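Wundau Outdoor Units: Operating Practice Group
Minutes of the January meeting, 2:00 p.m., Lemham site, room 4

Chair: Shengli Zou
Minutes: Yaqin Cai
Apologies received from the Tang contract office.

1. Minutes of the previous meeting
Accepted with one correction. Under item 3, "lens cover" should read "lens window".

2. Wet weather operation (draft 6)
S. Zou presented the revised section. The main change is that the decision to continue is tied to the state of the camera view and no longer to rainfall alone. Droplets on the lens window remain after rain stops, and the present rule does not cover this.
Agreed wording: "The operator shall stop the unit when droplets or haze hide any part of the travel path needed for the next movement. The unit shall not resume until the window has been wiped and the view checked on the operator's screen."
Y. Cai asked whether wiping by a second person is allowed while the drives are enabled. It is not. Drives off, then wipe. To be added as a separate sentence.

3. Standing water
The depth of muddy water cannot be judged from the camera view. Agreed that a unit shall not enter standing water unless the depth has been measured by hand on the same shift. The limit stays as given in the Grasteck handling sheet until our own figure is available. Reflections were discussed. The path planner log for run 171 shows a reflection marked as an obstacle. Log to be circulated.

4. Parked vehicles
Parked vehicles are to be treated as able to move at any time. Walking speed only when passing a row. The proposal for a fixed side clearance was deferred, as the Lemham and Tang routes differ in width.

5. Indoor areas
The window check applies indoors as well. Loose boards and other material on the floor are to be cleared or marked off before a unit is driven in. Glare from ceiling lights to be added to the list of causes of a degraded view.

6. Records
Operators are to log each stop with time, cause and action taken. Around 18 entries in the current log have no cause given. Y. Cai to return these to the shift leads.

7. Actions
S. Zou: issue draft with items 2 and 3 included.
Y. Cai: circulate log for run 171; return incomplete entries.
Both: propose side clearance per route.

Meeting closed 3:20 p.m. 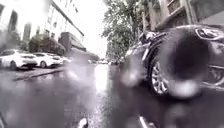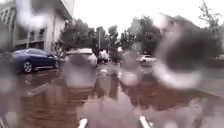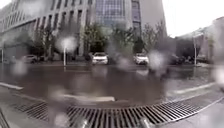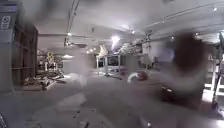
Wundau | Field Operations Department | Operating Practice Group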